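Deux pinces, un plan de travail en marbre

J'ai passé la soirée à comparer la Palell et la Trekum en simulation. Aivar jure par la seconde, comme il jure par tout ce qui coûte plus cher. Même bras, même contrôleur, 100 essais chacune.

Côté décor, j'ai gardé le marbre brun veiné de blanc, d'un goût discutable, et un objet gris clair tout en rondeurs à attraper entre deux doigts noirs.

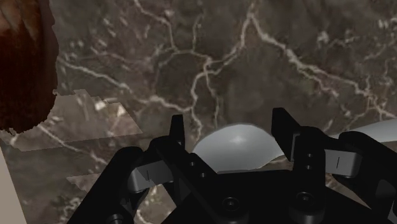 Les chiffres, puisqu'il en faut

Palell : 12 échecs. Trekum : 11. Aivar parle déjà de victoire.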